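Início | Cursos | Projetos | Biblioteca | Contato

Imprimir Enviar por e-mail 192 compartilhamentos

Projeto Galtcombe: ensino de manipulação de ponteiras por teleoperação

Relatório final da disciplina de Robótica Aplicada

3. Coleta das demonstrações

A tarefa consiste em transferir ponteiras de pipeta entre duas caixas. O operador comanda o braço à distância e o sistema grava as posições das juntas, a abertura da garra e o vídeo da câmera fixa. Começamos com guiamento manual, segurando o braço pelo punho, mas a mão do operador encobria a caixa e as gravações ficaram ruins para o treinamento. A partir de setembro usamos só o controle remoto.

Cada demonstração termina quando a ponteira é solta ou quando o operador desiste. Gravamos 700 tentativas e descartamos 129, quase todas por ponteira presa na borda do furo. A etapa mais demorada é o alinhamento: a garra segura a ponteira na vertical e a extremidade inferior precisa entrar na caixa sem encostar na grade verde.
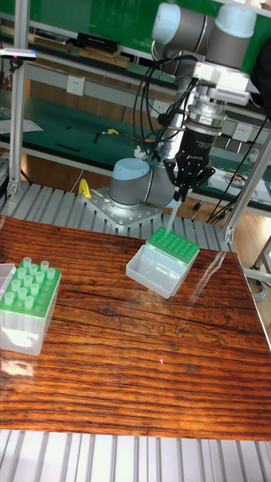 4. Treinamento e resultados

As 571 demonstrações restantes foram usadas para treinar a política por imitação. O modelo repete bem a aproximação, mas erra mais quando a caixa está inclinada. Os reflexos no tampo da mesa também atrapalharam a câmera, e passamos a gravar com a persiana fechada.

Falta testar com outros modelos de caixa e com um segundo operador.

2.454 visualizações

Imprimir Enviar por e-mail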